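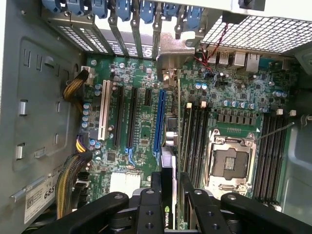
A graphics card above an open desktop computer tower.

Domenica Riedl on her first feature, Grelley

14 March 2024

Print | E-mail this article

Domenica Riedl had been making short films for most of a decade before she got the money together for Grelley, a drama about two brothers who inherit a failing ferry business from an uncle they hardly knew. It opens in a small number of cinemas this month.

She wrote the first draft in a rented room over a chemist's. "It was 170 pages, and far too long," she says. "There was a whole section where the older brother goes away to sea. I liked it, but it was a different film. I took it out in one afternoon and I haven't missed it."

The ferry town in the film is called Skuvville, and it doesn't exist. Riedl put it together from two harbours a few hours' drive apart. The slipway belongs to one and the high street to the other. "People who live there will notice," she says. "A man walks round a corner and he's in another county."

Shooting began in November, when the light was gone by four. The crew worked short days and rehearsed in the evenings in a church hall. Riedl says she would do it that way again. The two leads had not met before, and the rehearsals gave them time to get on each other's nerves.

"They're meant to be brothers who've shared a bedroom," she says. "You can't write that. They have to be bored of each other a bit."

The best-known scene so far, thanks to the trailer, is the argument on the car deck. It runs for nearly six minutes without a cut. They had the boat for one tide and got four takes. The third is the one in the film. The wind takes a few of the words, and Riedl decided against recording them again in a studio.

The music is by Sitthichai, who also scored her short film Hikus. There isn't much of it. The first half hour has none at all, and then a single cello comes in under a shot of the timetable board. "He sent me 50 minutes of music," says Riedl. "I used 11. He was very good about it."

Grelley had its first public showing in a hall with 200 seats, and she stood at the back. She doesn't like watching with an audience and went out before the end to wait in the car park. A woman came out and told her the uncle was just like her own father, then asked what had become of the dog.

"I'd forgotten the dog," Riedl says. "He's in the first scene and then he isn't. I've been asked about him at every showing."

She is now writing a second feature, set on dry land.

Share this (14)
Comments (3)

We use cookies to improve your visit. By carrying on you agree to our use of cookies. OK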